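Part 2: Fitting the Leone timing box

I run the Busus up to 296 laps a season with this kit, so these steps are how I do it in my own garage, and they go a little further than the card that Cultodano packs with it.

1. Turn the master switch off and take out the key.

2. Bolt the bracket to the passenger-side floor, two bolts at the front and one at the back. Snug is plenty.

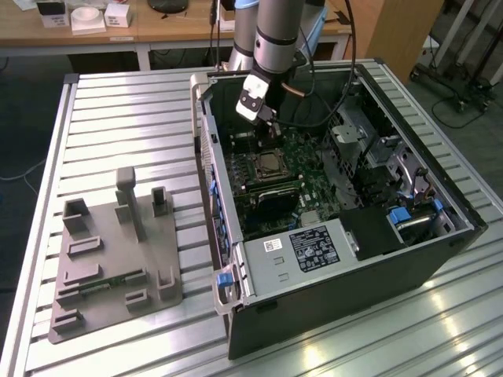 3. Plug the loom into the Leone before you slide it into the bracket. Think of a desktop tower laid on its side with the board facing up, where you can reach straight down to everything - that's how I like the box while I'm plugging in. Push until each connector clicks.

Caution: keep the loom away from the exhaust tunnel. Giorgia Guerra melted hers at Prastetti and lost a whole afternoon of lap times!

4. Run the antenna lead up the A-pillar and tape it every hand's width.

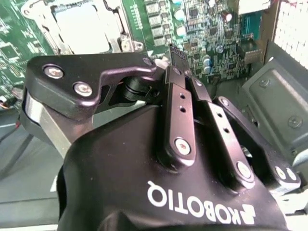 5. Stick the antenna on the roof, well clear of the roll cage, and let the glue set overnight.

6. Key in, master switch on, engine off. Wait for the box to find its satellites.

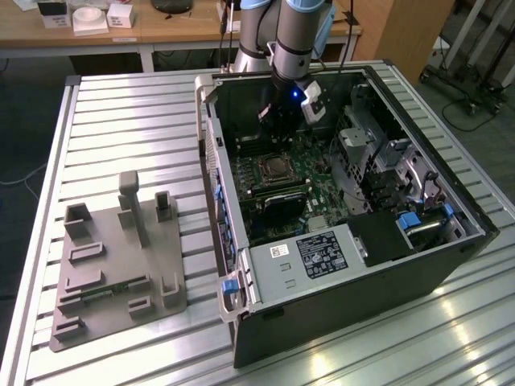 7. Type in your transponder number (mine is 1,772) and hold Save for 3 seconds. The status light on the Leone is easy to miss in daylight. It's a small blue one, much like the one glowing on that gripper over the motherboard, so cup your hand around it and look again.

Note: if it won't save, Ettore Fontana's trick is to pull the fuse, wait a bit and go back to step 6.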